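Wouters Track Group, minutes of the Friday walk and meeting
4 min read

I'm typing these up from my own scribbles, so if I've got you down as saying something you didn't say, tell me and I'll fix it before the next one.

We met at the Sondo end at 4 and I took the notes again (Chi-keung Kuo, hello). Last month's minutes were passed with one correction: the gate key is kept at the Drimix store, and I had written Vutton. Sorry to everyone who drove over there for it!

Money first, to get it out of the way. We have $2,312 in the account. The grant form is still sitting with the county and I'll call them again Monday morning, which I also said last time, so please feel free to nag me.

Then the surface. Most people are happy with how the track rides now. The long straight got the most praise, and a couple of the stroller parents said they'd stopped taking the road altogether. There was a fair bit of back and forth over whether to put gravel down before winter. The bike people are against it, the horse people don't mind either way, and I said my piece about gravel ending up in the ditch by March (you have all heard it). We agreed to leave the straight alone and look again in December.

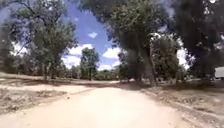

Photo: Wouters Track Group

On the edges we had more to argue over. The left side has that rough line of clumped dirt between the track and the open ground, and the question was whether to rake it out or leave it be. I'm for leaving it. It marks the edge nicely when you're coming home at dusk, and raking it would take a whole Saturday we could spend on the gate. Others felt it looks messy and they're not wrong! We voted and leaving it won, with 3 against.

The bank on the right side is the bigger worry. It's dry earth with small stones and thin grass, and there's a little ridge of loose soil along the bottom where it meets the track. I offered to ask the Drimix people what they'd sow on a slope like that in part shade. Somebody suggested logs along the foot of it, and we talked about that for far too long, so I'm putting it on the list for next time.

Trees: no one wants anything cut. The big leafy one on the left stays exactly as it is, and I was asked to put that in the minutes in so many words, so there it is. We do want a bench somewhere along there. Vutton quoted us for one in plain timber with no back, and the feeling was that people would like a back. I'll go and ask for a second price.

The question of cars came up again. I'm going to write to the households on the Sondo side and ask them nicely to use the top road on weekends. A sign was proposed too, but we couldn't agree on the wording and it was getting late.

Work day: we need 16 pairs of gloves and have four, so bring your own if you can. Rakes and the barrow will be at the gate from 9. Lunch is soup, and I still need someone to lend me a bigger pot.

We wrapped up at 5:30. Next meeting is the same place and time next month.

5 comments · 2 shares
Contact the group | © Wouters Track Group | Back to top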